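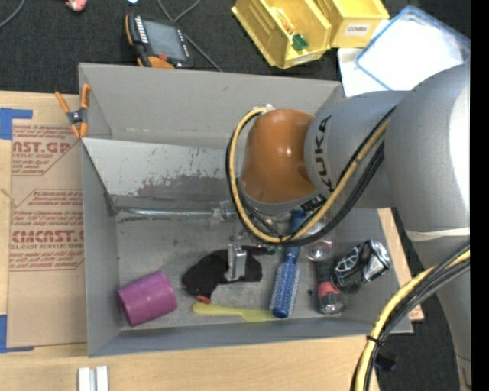 ¿Cuándo se emitirá el último episodio de la segunda temporada de Brerura?
El episodio final se emitirá el 8 de julio de 2023, a la hora habitual, y quedará disponible en el catálogo para abonados al término de la emisión.

Asunto: Re: Emisión del final de Brerura y acceso al pase previo

Estimados miembros de la lista:

En respuesta a la consulta reproducida al pie, la Secretaría de la Asociación de Espectadores Stumunon comunica lo siguiente.

La segunda temporada consta de ocho episodios, de los cuales se han emitido siete. El último retoma la disputa por la herencia de la familia Vasseur y se desarrolla casi por completo en la casa de Batden, en la noche posterior al funeral del padre. La productora ha solicitado que no se difundan detalles del desenlace antes de la emisión. Rogamos, por tanto, que los mensajes relativos a la identidad del testigo lleven la palabra DESENLACE en el asunto.

El pase previo tendrá lugar en la sala de proyección de la sede. Cada socio podrá reservar un máximo de tres localidades, mediante mensaje a esta Secretaría con indicación del número de socio. Las reservas efectuadas en junio conservan su validez.

En cuanto a la tercera temporada, no se ha recibido confirmación alguna. La petición de renovación reúne 2.000 firmas y se remitirá a la cadena una vez concluida la emisión.

Atentamente,

Josiane Cordier
Secretaría, Asociación de Espectadores Stumunon

> Estimada Secretaría:
> En el boletín de junio se anunciaba un pase previo del final de Brerura,
> pero no figuraba el número de localidades por socio. ¿Podrían indicarlo?
> Agradecería también saber si hay noticias sobre una tercera temporada.
> Reciban un cordial saludo.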